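Rules for the bedroom bot

Ye-rin Shim sent me the Nurneo house rules for tidying robots, all 78 of them. I'd keep 2.

Rule one: put the bin down before touching any trash. Fine. My mother had that rule. 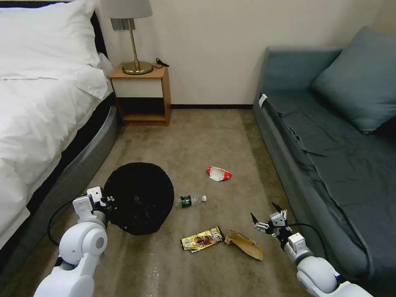 Rule two: leave the bed alone

Sensible, though I doubt a rule makes it so. "Keep a safe distance from bedding" has no number attached. Safe for whom? Ashton Halliday says the September draft will fix that. It had better, or it's a wish list.

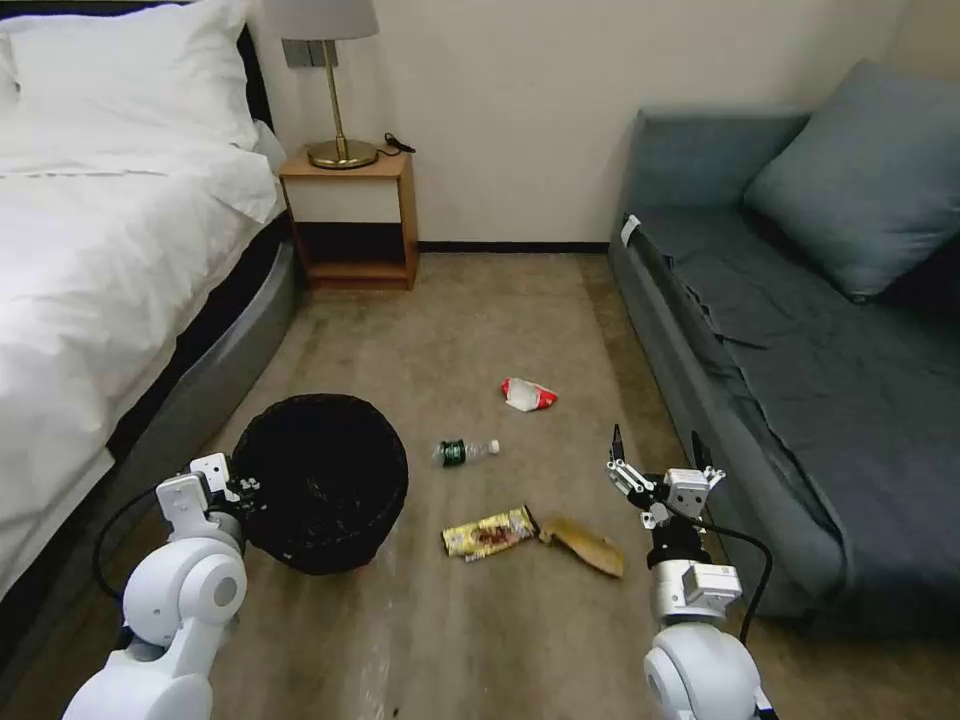 Bin by the bed, litter still on the carpet.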